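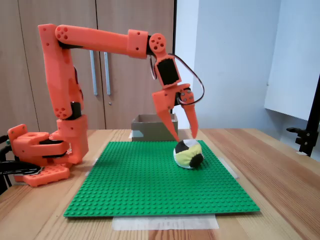
21/04/2025 - Radiators, second pass

Gas meter at start: 2,752. Boiler flow set to 140 °F, pump on its middle speed, all thermostatic heads off the valves and lined up on the windowsill in room order so they go back where they came from.

The complaint is the same as in winter. The back bedroom never gets properly warm and the hallway is too hot to sit in. Last week I blamed air and bled everything, which got a cupful of black water out of the bathroom and changed nothing else. So it is flow. The hallway radiator is the first one off the riser and takes what it wants, and the bedroom gets what is left.

Started with every lockshield fully open and let the system run until the pipe temperatures stopped moving. Hallway return was 115 with the flow at 138, bedroom return was barely above room temperature. Closed the hallway lockshield down completely, then opened it a quarter turn. Waited. Opened it another eighth. The Vernura valves have a coarse thread and most of the adjustment happens in the first half turn, so anything marked in full turns on my old sheet is useless and I have crossed it out.

Order of work was hallway, kitchen, living room, bathroom, bedroom. The clip-on probe reads two degrees lower than the strap-on one on the same pipe. Used only the strap-on from the kitchen onward and repeated the hallway with it.
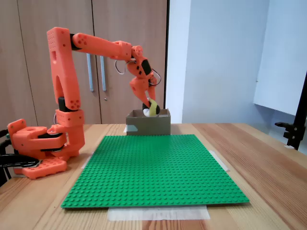
Table, with the small cardboard box open.

Edin Krasniqi phoned about the pump. He thinks the middle speed is too much for a flat this size and that the hiss in the living room is the valve, nearly shut, with too much pressure across it. Dropped to the low speed. The hiss went, but the bedroom lost four degrees at the return, so that radiator is already fully open and has nothing left to give. Back to middle for now. I can live with a hiss until August, when the system is drained anyway.

Final positions, in turns open from closed: hallway 3/8, kitchen 1/2, living room 3/8, bathroom 3/4, bedroom full. Drop across each radiator is now between 17 and 22 degrees, except the bathroom, where the towel rail is piped wrong way round and I don't trust either number.

Hallway was 75 before the heads went back on. Still too warm, but the door to the stairs was shut the whole time.

Leonie wants her strap-on probe back. Wrote the positions in pencil inside the boiler cupboard door - the paper sheet went missing the last time. Need one new cap for the kitchen lockshield, 15 mm, white.

We use cookies to remember your settings and count visits. By continuing to read you accept their use. Accept | Manage preferences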